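Zidport Evening Classes
Looking After Everyday Plastics
Notes for Session Four: Seams, Caps and Scuffs
Room 142, Samarakoon Building
Notes revised 2026-01-01

Welcome back, and thank you to everyone who brought something from home last time. We ran well over the hour with the lunch boxes and I never did get to the second half of my notes, so some of what follows was promised for Session Three and has been carried forward. If you missed that one, don't worry, the part you need is repeated below in a shorter form.

This session is about hard plastic things made in more than one piece, or that look as if they were: bottles with a shaped cap, toy parts, floats, storage pods, the bodies of torches and hairdryers, the big rounded things that turn up at the bottom of a toy chest and belong to a set long since given away. We want to be able to pick one up, look at it properly for a few minutes, write down what we find, and only then decide whether it needs a wash, a polish, a repair or simply a shelf.

Please keep to that order. I know how tempting it is to reach for the cloth (I do it myself, and have wiped away some very useful clues over the years), but once a mark has gone you can't ask it anything.

Before you start

Clear a space by the window if you can get one. Daylight from the side is the kindest light for this work, and a desk lamp pulled down low will do nearly as well in winter. Put down a folded towel. Rounded things roll, and the floor in our room is harder than it looks. You will want a pencil, your record sheet, a soft brush and the small hand lens from your course pack. If you have mislaid the lens there are spares in the cupboard under the sink, and there's no need to be shy about asking for one.

Wash your hands but leave off the hand cream. A greasy thumbprint on glossy plastic is a nuisance to shift and will look like wear when you come back to it the following week.

Colour and shape first

Begin by holding the object at arm's length and writing one plain sentence about it. Use the words you would use on the telephone to a friend. "A blue thing shaped like an egg" is a perfectly good start, and much better than a guess at what it was for. Guesses have a way of hardening into facts once they are on paper. One of the loan boxes that comes to us from the Irorgate store was labelled "lamp parts" for years, and when we finally went through it with a class we found bits of a picnic set.

Then go closer and ask whether the colour is the same all over. On a curved surface it will almost never look the same, and this is where beginners come unstuck. The side turned towards the lamp looks brighter and often a little greener or yellower than the side turned away, which goes deep and dusky. That is only light and shade. Turn the object slowly and watch: if the dark patch stays near the same side of the table while the object moves under it, you are looking at shadow. If the patch travels round with the object, it may be fading or staining, and it belongs on your sheet.

White plastic plays the same trick more quietly. One side will seem grey and the other nearly pure white. Do the turning test before you write "discoloured". Off-white is a colour in its own right, too, and plenty of things left the factory that way, so don't take it for granted that a creamy cap was once a bright one.

Finish

Next, describe the shine. We use just a few words on this course: glossy, slightly glossy, satin, matte. Two parts of the same object can have different finishes, and it is well worth noting when they do. It may mean they were made separately, or from different materials, or that one has had more handling than the other. We can't always say which, and I would much sooner read "cap matte, body slightly glossy, reason not known" than a confident story.

Finish also decides how you clean. A matte surface that gets rubbed hard with a paste polish ends up with a shiny patch, and there is no simple way back from that. I did this to a perfectly nice white beaker in the very first year of the Vutine course, the one our classes grew out of, and I still keep it on the shelf as a warning. You are welcome to come and look at it.

Seams

Now to the seams, which are my favourite part. When a hollow plastic object is formed in a mould made of two halves, a little of the plastic often finds its way into the line where the halves meet, and it leaves a fine ridge. You can usually feel it with a fingernail before you can see it. A seam tells you something about how the object was made and is not damage, so please do not sand it off!

Things to ask about any seam you find:

Does it run straight, or wander?
Does it go all the way round?
Can you feel it, or only see it?
If the object has two parts, does the line on one meet the line on the other?

That last question is the one people forget. A line that carries on from one part to the next may mean that both were formed together, or that somebody lined them up with care. A line that jumps sideways at the join may mean that a cap has been turned, or put back slightly askew, or swapped for one from another object altogether. Write down what you see and put a question mark after the rest.

Be careful, as well, not to mix up seams with scratches. Scratches tend to be of uneven depth, they start and stop, and they often travel in little families where the object has been pushed about against something gritty. A seam is steadier. On a well-used piece the two can run side by side down the same face, and then only the lens and your fingernail will sort them out.

Where two colours meet

The join between two colours deserves a minute to itself. Go right round it with the lens. You might find a clean step, a groove with dirt in it, a bead of old glue, or an edge which looks a bit ragged, as though one layer had been printed or moulded up against the other and hadn't settled quite evenly. A ragged edge can be mistaken for chipping. Chips usually have a paler, rougher surface where the plastic has broken, and they feel sharp; an uneven moulded or printed edge generally feels as smooth as everything around it.

Never try a cap with force to see whether it comes off. Some were never meant to. If it doesn't move under a gentle turn of the fingers, write "fixed, or does not move" and leave it be.

Figure for discussion

Use the figure to practise on before you begin on your own piece. Cover the notes below it, write your own few lines, and then compare. There is no prize for agreeing with me. 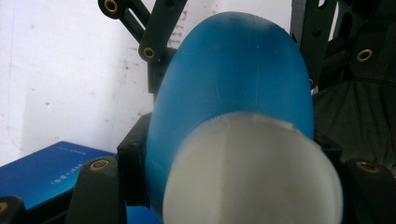

Figure 1. Blue plastic body with white end cap, showing vertical seam lines and surface wear.

Notes on Figure 1

Colour: strong blue, brighter and more turquoise across the middle and down the left flank, deeper towards the top where the surface curves off. I would put the difference down to shading, but would want to do the turning test with the thing in my hand.

Finish: the blue is smooth and slightly glossy, the white matte and a touch off-white. Two finishes, so two lines on the sheet.

Seams: faint vertical ones on the front of the blue, and one down the middle of the white cap. The line on the cap carries on from the one above it. Good marks to anybody who spotted that.

Wear: fine scratches down the front, with a few pale scuffs and flecks over the upper part of the dome. I'd call this light. It wouldn't put me off using the piece, and I'd try nothing stronger than a damp cloth on it.

The join: curved, with a slightly jagged look along the rim of the cap. It could be a printed or moulded layer meeting the blue. From a picture alone I would not write "chipped", and I hope you didn't either.

What it is: left blank on my own sheet. Several good suggestions came up when I last used this figure, and I couldn't rule any of them out.

Washing, if you decide to

Lukewarm water, a very small drop of washing-up liquid and a soft cloth. Go along the seams with the brush, lightly, in the direction of the seam. If you don't know whether the inside is sealed, don't dip the piece, just wipe it; water that gets into a hollow body through a join is a devil to get out again. Dry it with a clean cloth and stand it on the towel until you are ready to put it away.

Pale scuffs are sometimes a smear of another material left on the surface, and sometimes a real roughening of the plastic itself. The smear may lift with the damp cloth. The roughening won't, and rubbing harder only spreads it. Give it a gentle try, look again with the lens, and stop there.

For next time

Bring one rounded plastic object in two colours, unwashed. Fill in a record sheet for it at home and keep the sheet folded in your bag until we start. We will swap objects in pairs, each do the other's, and then open the folded sheets to see where we differ.

If you have nothing suitable, the Irorgate loan boxes hold more than 100 pieces and you may borrow one for the week. Sign the blue book by the door when you take it, and please put it back in the right box in May when the loans are called in.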